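About Costmont Christian Fellowship

Welcome, and thank you for stopping by. If you have found your way to this page you are probably wondering who we are, and we are glad you asked, even if it takes us a few paragraphs to answer. (Our pastor has the same difficulty on Sunday mornings, as you will learn if you visit.)

We began as 4 households who met to read the Psalms together in a living room on Zepeda Street. There was no plan to start a church. We wanted a place to pray out loud, to ask the questions we were a little shy of asking elsewhere, and to share a pot of soup afterward. By the following June the living room was too small, and the soup pot was too. 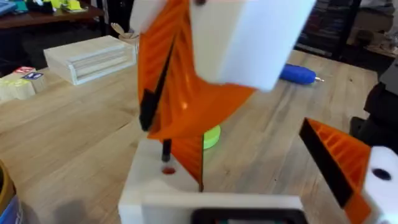

By Erzsébet Hegyi
Updated Feb 1, 2023

These days up to 100 of us gather for worship in the old Citden school hall, which we rent from the neighbourhood association and have grown very fond of, draughts and all. We sing hymns and newer songs, we read a good long portion of Scripture, and we come to the Lord's table every week. Children are welcome to stay in the service the whole way through. If yours are wriggly, there is a bit of open floor at the back near the coats, and you will have plenty of company there!

What we believe

We hold to the Apostles' Creed and the Nicene Creed, and we teach from the whole Bible, including the parts that make us squirm. We believe that God loves the world He made, that Jesus Christ died and rose again for sinners, and that the Holy Spirit is still patiently at work in ordinary people. We come from several church traditions and don't see eye to eye on every matter — ask us about baptism some time and put the kettle on first — but we try to disagree as members of one family.
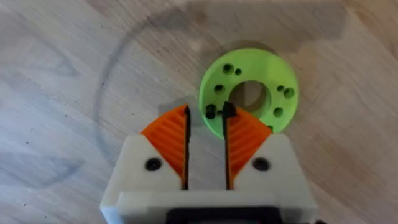

Photo: Stindero

Through the week

Home groups meet in the evenings, and the Bible study for seniors is a daytime one, with rides offered to anyone who needs them. Our food cupboard is open to all our neighbours, whether or not they ever set foot in a service. Last year it gave out 2,000 bags of groceries, and we are thankful for every person who dropped a tin of beans in the box. There is also a prayer chain, which runs by telephone as it always has, although texting is now permitted.
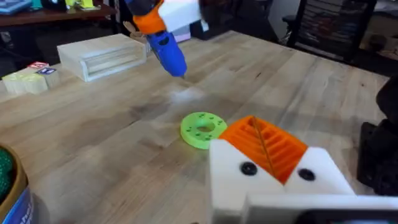 On the tabletop

Coming to visit

Come as you are. The hall seats us comfortably, there is a ramp at the side door, and the parking lot has 60 spaces, with more along the street. You won't be asked to stand up and introduce yourself. Somebody will likely offer you coffee and a date square, and you are free to take both and say very little.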